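Tridwood Community > Perception and Calibration > Hand pose flips when the wrist turns (single marker, fixed camera)

quietflange
Posted in December
Hi everyone, long-time reader and very occasional poster. I'm hoping somebody can save me from another weekend of staring at plots. We record hand demonstrations with a glove that has a single square marker on the back, and a fixed camera watches the table. A second stream comes from a wide-angle camera on a hand-held gripper tool. Everything goes through Kivport, which detects the marker, solves for its pose and writes out a trajectory that the planner can replay.

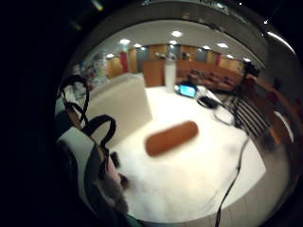
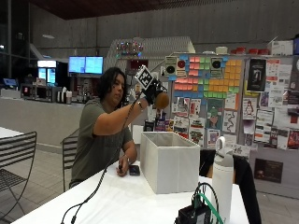
Position is lovely, I have no complaints there at all. Orientation is the trouble. While the hand reaches out and then lets go, the tag normal will sit there perfectly calm and then jump to a mirrored tilt for a few frames and jump back. In one recording of 1790 frames I get bursts of it all the way through, and when the planner replays the trajectory the simulated wrist gives this awful little shrug. I've redone the intrinsics twice and the reprojection error is small even on the bad frames, which is the part that has me going in circles. I put a low-pass on the rotation (quaternion slerp, nothing fancy) and it only turned the jumps into slow wobbles. What would you all try next?

oldservo
Welcome out of the shadows! You've met the planar pose ambiguity, and it gets everybody sooner or later. A small flat square seen from far enough away has two poses that project to nearly the same four corners, and a bit of corner noise decides which one wins. So of course your reprojection error looks fine on the bad frames, both answers really do fit the pixels. Does Kivport hand you both solutions or only the best one? If you can get both, keep the pair and choose whichever is closer to the previous frame's rotation. And please take the low-pass out while you test, you're averaging two different answers together.

brindle_k
I'll push back a little on oldservo, with affection. Picking the one nearest the last frame works beautifully until the tracker locks onto the wrong branch, and then it stays wrong very smoothly and very confidently. I lost most of a month to that. My vote is for more geometry: a second tag on the mount, tilted against the first, and solve all eight corners together. The ambiguity mostly goes away and you don't need any cleverness in the filter.

oldservo
Fair, but quietflange already has the recordings. You can't glue a tag onto a file! Run the thing forward and backward over the whole sequence as a shortest path problem (two states per frame, cost is reprojection error plus the rotation change between frames). A bad start gets outvoted by the rest of the clip. It's maybe fifty lines of Python.

quietflange
Oh, that is so much nicer than what I was about to write. Kivport does keep the second solution, it turns out to be behind a flag called keep_alternate that I had scrolled past for weeks. I'll try the two-state version tonight. brindle_k, I do hear you on the second tag and I'd like one for the next round, but the mount is small and I worry about both tags being too tiny to detect.

Mei-kuen Wan
Hello all, I look after the Brindent time alignment plugin, so forgive me for wandering in sideways. Before you trust any cost that mixes frames, please check your clocks. Kivport stamps frames on arrival and the two cameras will not have the same latency. I've seen a constant 300 ms between streams on perfectly healthy setups. It won't cause the flips, oldservo is right about those, but once they're gone you'll want the gripper camera stream to agree with the rest and it will look like a calibration error. Cross-correlate the speed profiles of something both streams can follow and the offset usually pops right out.

brindle_k
Seconding this. Also check for dropped frames before you fit a constant offset, or you'll fit the average of a staircase.

quietflange
Back with an update! The shortest path version took out every burst in the long recording but one. The one that's left is 5 frames where the detector has no corners at all, so there was nothing to choose from, and I'm marking those as missing and letting the planner interpolate. I scaled the rotation cost by the time between frames, which mattered more than I expected after gaps. Low-pass is back on, very gentle, and this time it behaves.

Haven't touched the clocks yet. Mei-kuen, does Brindent want the raw stamps or the ones after Kivport resamples?

Mei-kuen Wan
Raw, please! The resampled ones have already hidden the evidence.

quaye_user_2
Jumping on this since I have the same flips with the Quaye detector. Is the keep_alternate flag a Kivport thing only? I can't find anything like it in the Quaye config.

oldservo
Quaye only returns corners as far as I know, so you'd run the pose solver yourself on top. Start a new thread with your camera model and tag size and I'll paste what I use.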